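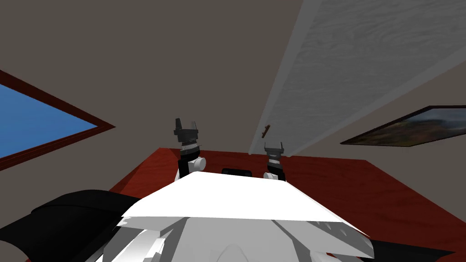
Cúc Doãn wrote: I would still paint the ceiling dark, and I know I'm going to be in the minority here, but please hear me out before you all come running with your buckets of white. A top-floor room with one window in the slope is never going to be a bright airy room, not in the way people mean it. You get one strong patch of light that travels over the floor all day and a lot of gloom in the corners. If you paint everything white the gloomy corners just go gray. I had that for years in my last place and it always looked like the room needed washing. With a darker color overhead, something in the mushroom family, the corners look like they're supposed to be that way, and the window gets all the attention it deserves.

So that's my vote, mossyledger, and I'm excited for you! Post again when you've picked something.

3 shares

mossyledger

Thank you Cúc, and thank you everybody who answered over the weekend, I really didn't expect so much help. I should fill in a few things I left out of my first post. The room is going to be my sewing room and also the place where my sister sleeps when she visits (she drives up from Traltholm and stays much longer than she says she will, and I love it, so no complaints there). The ceiling is currently a yellowy cream that the people before us must have put on with a broom. It slopes on one side and is flat on the other. One window, on the slope, facing more or less west, so by late afternoon in summer it's like sitting in a toaster.

What I'm stuck on is whether the color question and the heat question are the same question. My neighbor is convinced that a dark ceiling will make the room hotter. My sister says that can't be right, the sun doesn't shine on the ceiling, it shines on the roof. They had quite a lively talk about it over my kitchen table and I came out of it knowing less than when I sat down.

penny_and_the_plums

Your sister has the better end of that one. The paint on the inside of your ceiling has next to nothing to do with the heat. What cooks you is the sun coming straight through the glass, plus whatever comes down through the roof if the insulation up there is thin or has slumped. I'd go and look at the insulation before I bought a single can of paint, if there's any way to get your head up there. In our old house it had slid down behind the knee wall like a blanket off a bed, and the top half of the slope had nothing in it at all. You could feel it with your hand, like putting your palm near an iron.

But I'll disagree with Cúc about the color. Warmly! I sew too, and I need light bouncing around. Navy thread on black cloth under a brown ceiling in November would have me in tears. White overhead, or the palest thing you can stand, and then do whatever you like on the walls.

Cúc Doãn

Penny, I take the point about the thread, but don't you have a lamp? I've never met anyone who sews by ceiling. I say this with love. I do all my hemming in the evening when the window is no use to anyone.

penny_and_the_plums

I have three lamps and I still move to the window, and I'll be doing it until I go blind or run out of fabric.

harlowbend

Jumping in as somebody who went dark and has lived with it for four winters. I used a color from Trerex that looked like wet cardboard on the chip and I nearly lost my nerve in the store. On the ceiling it settled down into a sort of grayish brown, and what I noticed first was that the sky looked so much bluer. I suppose it's the same reason people put a dark mat around a watercolor. On a clear morning I lie there and there's this slab of blue up in the corner and all the rest of it just goes quiet.

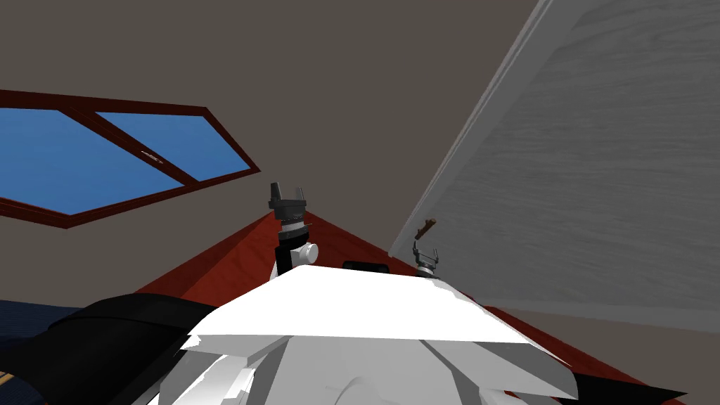 Looking up: a dark taupe ceiling and blue panes in a reddish-brown frame.

Now for the other side of it, to be fair to Penny. From the end of October until March I have the lamps on by three in the afternoon, and the electric bill knows it. I also found out that a flat dark ceiling shows every single roller mark if you stop halfway and go have lunch, as I did. You have to keep a wet edge and go all the way to the wall before you so much as answer the phone. And you'll want the flattest finish they sell. I did my first coat in eggshell, because that was what was in the garage, and when the sun was low the whole thing shone like a saddle. It took me another two coats to bury it.

If you have wood trim around the window I'd leave it wood, by the way. Mine is stained quite a deep red brown and I had planned to paint it to match the ceiling, and I'm so glad I got lazy.

4 comments

mossyledger

Oh, that's lovely about the blue. You've all got me wavering now. The trim on mine is wood too, under a coat of something white and chippy, so maybe that's a job for the spring. Has anyone dealt with the toaster problem with a blind? I had a quote from Dranilance for one that fits outside the glass and it came to over $720 with the fitting, and I had to go and have a cup of tea.

Thiện Ông

The quote doesn't surprise me, and I'm going to be the annoying one who says it's probably worth it. A blind on the inside stops the glare but the heat is already in the room with you by then, trapped between the cloth and the glass and drifting down onto your head. One on the outside stops the sun before it gets in. My aunt in Ung has had the outside kind for ages and her attic is the only one on her street where people are willing to nap in July.

Having said that, try the cheap way first for one summer. Open the window at the top if it's the sort that tilts, and open one downstairs on the shady side of the house, and leave the door to the room open as well. People forget the door. Warm air wants to go up and out and you only have to let it. I do this at about six in the morning and again after supper, and keep everything shut in between, and it takes the edge off. 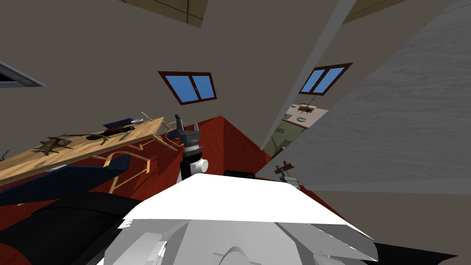
Image: Cúc Doãn, shared with permission

The other thing I'd think about is what's standing against the walls up there. In a room with a slope, everybody pushes the tall furniture to the high side, and then you have a wall of wardrobe facing a window, and whatever color the wardrobe is turns into the color of the room. My wife and I argued for weeks about paint, then moved one big pale cupboard across from the window and the room changed more than it had with any of our samples. So if you do go dark above, maybe keep the big furniture light. It'll throw some of that afternoon sun back where you want it, and Penny can thread her needle.

penny_and_the_plums

I accept this compromise on behalf of needles everywhere.

quillfeather_dot

May I be a grump about outside blinds for a minute? We had one and it rattled. Any breeze at all and it sounded like somebody shuffling a very large deck of cards over the bed. My husband got used to it and I never did. If your sister's a light sleeper, mossyledger, ask to hear one before you sign anything. We ended up taking ours down and putting up a thick lined one indoors with little side channels, and yes it's warmer than it was, and I'm sleeping again, so I call that a win.

And I'm with Cúc on the dark paint, but only on the flat part. I'd bring the wall color up the slope, right to the point where it turns flat. In a small room a dark slope comes down at you when you're standing at the low side. I'm tall, I'll admit, so maybe I take it personally.

Cúc Doãn

I had the opposite experience, and I wonder if it's a height thing after all! When my slope was a different color from the flat, my eye kept going to the line between them, and the line wasn't straight, it wandered like a cow path. Old plaster. Once it was all one color I stopped seeing where one ended and the other began, and the room felt taller to me. If your plaster is crisp, do as Dot says. If it's anything like mine was, wrap the color over everything and let it blur.

Either way, please paint big samples. Not the little squares. Take a piece of poster board, give it two coats, and tape it up overhead with that blue tape, then go lie on the floor and look at it in the morning, at midday and with the lamps on.
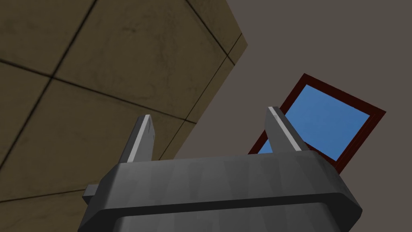

And leave it there for a good week, so you catch at least one rainy day. A color that seemed cozy to me in sunshine looked like the inside of a boot when it rained, and I'd have been heartbroken to find that out after moving all the furniture back. Put one sample on the slope and another on the flat if you can, even if you mean to use the same color on both. They catch the light so differently you'd swear they came out of separate cans.

harlowbend

Seconding the poster board. Also, write the name of the color on the back. I didn't, and I spent an evening holding two nearly identical browns and trying to remember which one I'd fallen for.

mossyledger

All right, I've been up there this morning with a flashlight and Penny, you were right to send me. There's a gap in the insulation above the window that I could put my arm through. So that gets fixed first, and I've told Dranilance I'll think about it until the fall. My neighbor has taken the news about the ceiling pretty well. He now says it's the curtains.

I bought two sheets of poster board and a sample pot of the Trerex brown that harlowbend described, or what I think is the same one, plus a very pale oatmeal for Penny's sake. They're both taped up. My sister's coming on Wednesday and she gets a vote, seeing as she'll be the one lying under it. Dot, I'll ask her about rattling too. She once slept through a smoke alarm so I think we may be fine.

Thiện Ông

Did you get a look at the flashing around the window while you were up there? If there's a gap in the insulation I'd check for staining on the boards nearby. Easier to do it now, before anything's closed up.

mossyledger

I didn't, I only looked at the fluffy stuff. I'll go back up with the flashlight after lunch.

241 shares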